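Ojala Linen Table Runner
Woven by Loloden
Item in stock — ships rolled, never folded

Natural / Oat / Smoke Blue / Rye
Width: 40 cm
Care: machine wash, gentle cycle

If you've ever bought a table runner that looked lovely in the package and then spent its whole life bunched up at one end of the table, you'll understand why we were so fussy about this one. The Ojala is a proper heavy linen, the kind with a bit of weight in your hand, and it lies down where you put it and stays there through dinner, homework and a cat.

The pattern came from Marjatta Koivisto, who has been drawing for Loloden since the days when the whole company fit in two rooms above a bakery. She wanted something plain enough for every day with a little going on when you lean in close, so there is a narrow herringbone down the middle and a plain weave out to the edges. The hems are turned and stitched by hand, with mitered corners, and we think they are the nicest part (run your thumb along one when yours arrives and see if you agree!).

Choosing a length

Measure your table first, then decide how much you'd like hanging over each end. We like a drop that is a little longer than a hand, though plenty of our customers skip the drop altogether and let the runner stop short of the edge, and that looks very smart on a long table. If you have a round table, go for the short one and lay it straight across.

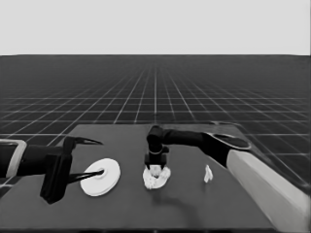

Color is harder to give advice on, but we'll try anyway. Natural and Oat are close cousins, and the Oat is the warmer of the two. Smoke Blue goes beautifully with white dishes and with anything made of pine. Rye is our darkest, a brown with a touch of gold in it, and it is very forgiving of gravy — ask Raimo in our shop, who has tested this more often than he meant to.

Washing and ironing

Wash it before you use it the first time, at 40 degrees, with similar colors and a mild soap. Please leave out the bleach and the fabric softener. Linen shrinks a little in that first wash and we've allowed for it in the sizes listed. Pull it gently into shape while it's damp and hang it over a rail or a door. You can iron it on the wrong side if you like a crisp look, or leave it rumpled, as we do at home.

Small slubs and thicker threads here and there are part of the cloth. They soften with washing, and so does everything else about it.

What's in the package

One runner, rolled on a card tube, with a cotton tie and a care card. Napkins are sold separately in the same four colors.

Delivery and returns

Orders leave our Inddale workroom within 2 working days. December is our busy month, so please order early if it's meant as a present. Unwashed runners can come back to us for an exchange or a refund, and Kaisu Suominen on our order desk will gladly send out thread samples if you can't decide on a color.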